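Call for participants: kitchen put-away and benchtop storage study

Wustness is looking for adults to take part in a paid study on how people set out small kitchens. We want to know where you put the things you use every day, what you move out of the way first and what you leave on the bench because there is nowhere better for it.

The study is part of Trolodow, our project on storage for units, granny flats and other homes with very little bench space. Sessions are held at our practice kitchen in Brivutbridge and run for 3 hours, with a break for tea or coffee.

What you will be doing

You will work at a bench with ordinary household items: a toaster oven, a mug tree, a dish rack, mugs and wooden storage boxes with metal handles. We will ask you to put everything where you would want it at home, make a simple snack, then tidy up the way you normally would. You will do this more than once, with the items starting in different spots each time.

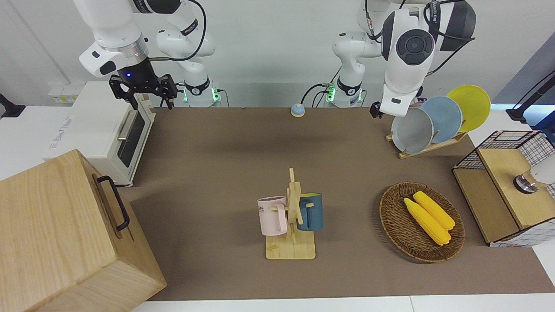 There is no right answer and you are not being marked on neatness. We are just as interested in people who leave mugs out all day as in people who put them away straight after washing up. Please don't practise or reorganise your kitchen at home before you come in.

After the bench work there is a short interview. We will ask about your own kitchen, how many people share it and which cupboards or drawers you avoid using. You are welcome to bring a photo of your bench at home, but it isn't required.

Who can take part

- You are 18 or over
- You cook or make a meal at home at least 6 times a week
- You can stand at a bench for short periods, or work seated - we can adjust the height if you tell us beforehand
- You have not taken part in a Trolodow session since May

Renters are especially welcome, as are people who share a kitchen with housemates or family. Left-handed people have been under-represented so far, so please mention it if that's you. 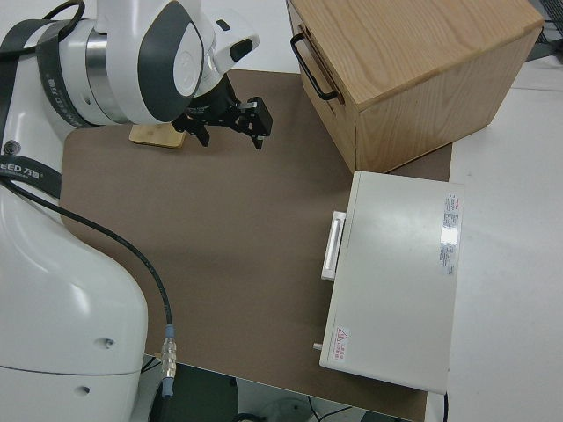
Chelsea Bickerstaff

I coordinate the sessions and will be your contact from the first email through to payment. If you have an allergy, let me know when you apply so I can sort out the snack ingredients. Wear flat, closed shoes and tie back long hair.

Payment

Participants receive a $120 grocery voucher at the end of the session. If you need to stop early for any reason you will still get the full amount.

How to apply

Write to Chelsea Bickerstaff, Trolodow Study, Wustness, PO Box 855, Brivutbridge, or drop a note in at the front desk of the Khaemba building. Include your name, a daytime phone number and a line or two about your kitchen. Please quote reference 2643.

Applications close at the end of August 2020. Parking is available behind the building, with the entry off the side lane.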